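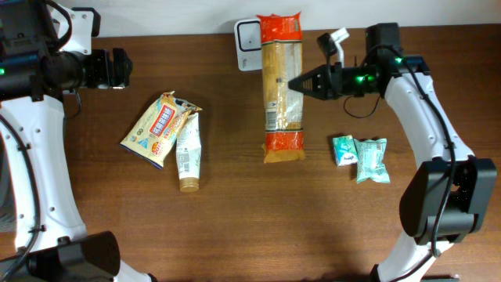 The snack share in the back room at Varkavau starts up again this Tuesday, and I'm so happy about it! We paused in March when the shelves were getting redone over on the Drurow side, and I missed it more than I thought I would. I went by early to see what had come in. Noodles already, the long kind in the package with bright orange-red ends, plus a squeeze tube with a gold-colored screw cap and a couple of little pastry packets in pale green and teal. I have my eye on one of those pastries (sorry, everybody).

If you're new, you bring something sealed, you set it on the long table, and you go home with something you haven't tried. Last time we had 66 people and some 800 items, and the Mladenović bakery sent over a tray of poppy seed rolls that lasted maybe ten minutes. They're sending 2 trays this time. Get there early anyway.

Chips and puffs always go first, so please bring bags. White bag, orange bag, big, small, I'll take any of it. Crinkled is fine too, as long as the seal is good. 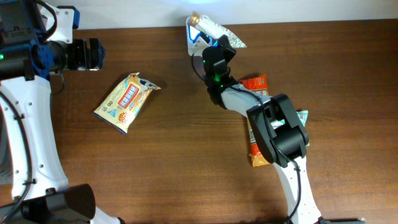

## When and where

Doors open at 5 p.m., side entrance, same as before. Hilosance is lending us 50 paper totes, and once those run out you'll want your own bag. Parking is still a mess by the loading dock, so walk over if you can.

Stuff with labels in other languages is very welcome, like the pale yellow bag with the bold Chinese characters on its red-outlined label. I can't read it and I want it.

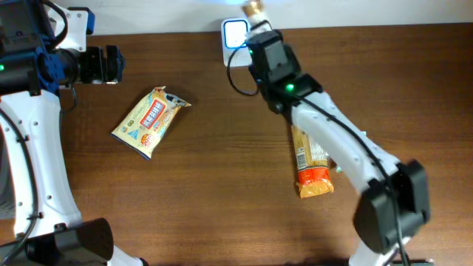 Can I bring something homemade?

Sealed store packages only for now, but there's talk of a baked goods night later in the spring.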